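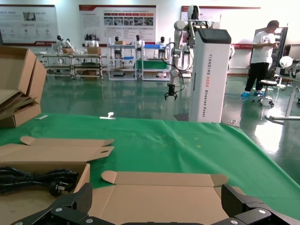 N.º 40

Recolha de demonstrações para a tarefa de embalagem: ponto de situação

Por Treasa Hanrahan
21 ago. 2018

O presente texto dá continuidade à nota que publiquei neste blogue em março, na qual se expunham os critérios de seleção das tarefas do projeto Lastik. Trata-se agora da primeira tarefa de embalagem, cuja recolha está em curso, e das decisões de procedimento que me coube tomar enquanto responsável pelos dados. As opiniões são da minha exclusiva responsabilidade e não vinculam a Flerkberg.

A tarefa enuncia-se em poucas palavras. Sobre uma mesa coberta com pano verde encontram-se uma caixa de cartão aberta, com um cabo de alimentação enrolado no interior, e uma segunda caixa ainda por armar, estendida entre os dedos da garra. O sistema deverá aprender a armar a caixa, a transferir o cabo e a fechar as abas. O cartão canelado foi escolhido por proposta de Arben Grgić, que considerava insuficientes os ensaios anteriores com recipientes rígidos. Os vincos cedem de modo desigual e uma aba mal dobrada compromete todas as etapas seguintes.

O plano aprovado prevê 3000 demonstrações completas. À data desta publicação estão validadas 800. Foram rejeitadas 202, na sua maior parte por interrupção da sequência antes do fecho das abas e, em menor número, por falhas de sincronização entre as imagens do punho e o registo das posições articulares. As demonstrações rejeitadas não são eliminadas. Conservam-se em arquivo próprio, com indicação do motivo, e Inès Barbier prepara um estudo sobre a sua eventual utilização como exemplos negativos.

No que respeita às condições iniciais, determinou-se que a posição da caixa por armar varie entre demonstrações, dentro dos limites de alcance da garra, e que a caixa aberta seja ligeiramente rodada. O pano não é esticado entre sessões. Houve quem defendesse uma superfície inteiramente uniforme, e compreendo o argumento, mas um modelo treinado sobre um fundo demasiado regular tende a perder fiabilidade logo que este se altera. Pela mesma razão não se procede ao recorte do fundo nas imagens do punho.
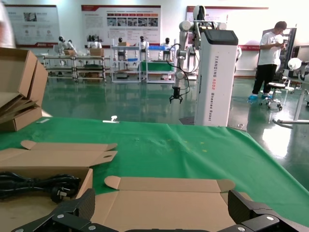

Fig. 2. Garra aberta sobre o pano verde, com a caixa por armar entre os dedos e o cabo na caixa da esquerda.

A anotação segue o esquema Grimshaw, na sua segunda versão. Cada demonstração é dividida em segmentos (aproximação, preensão, dobragem, transferência, fecho) e a cada segmento corresponde uma frase curta em linguagem natural. Ognjen Hoxha reviu as frases do primeiro lote e assinalou uma ambiguidade que nos tinha escapado: o termo «caixa» designava indistintamente o recipiente aberto e o cartão por armar. Passou a escrever-se «caixa» para o primeiro e «planificação» para o segundo. Os lotes antigos estão a ser corrigidos, trabalho moroso que ocupará ainda a equipa durante algum tempo.

Subsiste uma questão por resolver, relativa ao reflexo das luzes no pavimento, que nas imagens do punho produz faixas muito claras ao fundo. Irina Stanciu propôs a fixação manual da exposição. Os ensaios realizados com a ferramenta Botier não permitem, por enquanto, uma conclusão segura, e mantém-se a exposição automática até ao termo do lote em curso.

Os pedidos de acesso ao subconjunto já validado devem ser-me dirigidos por escrito, com indicação da finalidade e da instituição requerente. A documentação do formato acompanha os ficheiros. A próxima nota incidirá sobre os critérios de validação e incluirá a tabela completa dos motivos de rejeição.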